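Progress report, October 24, 2020
Press line lubrication, Ketden plant

Dear Themis,

Thank you again for your patience since April, when Trenda agreed to pay for the new roller feed on the second press. I know you would have liked to hear from us sooner, and I would have liked to write sooner, but the fittings from Yokoyama came in the wrong thread and we lost 13 days sorting that out (they were very kind about it, I must say).

The unit is now bolted down and running. We have put 944 coils through it, and the operators tell me they wouldn't go back to brushing oil on by hand for anything! Oil use on that press is down 60 percent, and the floor mats are staying much cleaner. 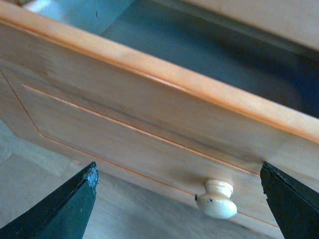 Drawer with recessed front panel and rounded rim.

The drip tray still needs work. It fills up faster on the exit side, and Kodton has promised us a deeper one, which we will fit at the next die change. We have spent 80 percent of the grant so far, and the rest is set aside for the tray, spare felt wipers and a day of training for the night shift.

Do come and see it running whenever you are nearby. The coffee is better than it was.

With warm thanks,
Kyriaki Andreadis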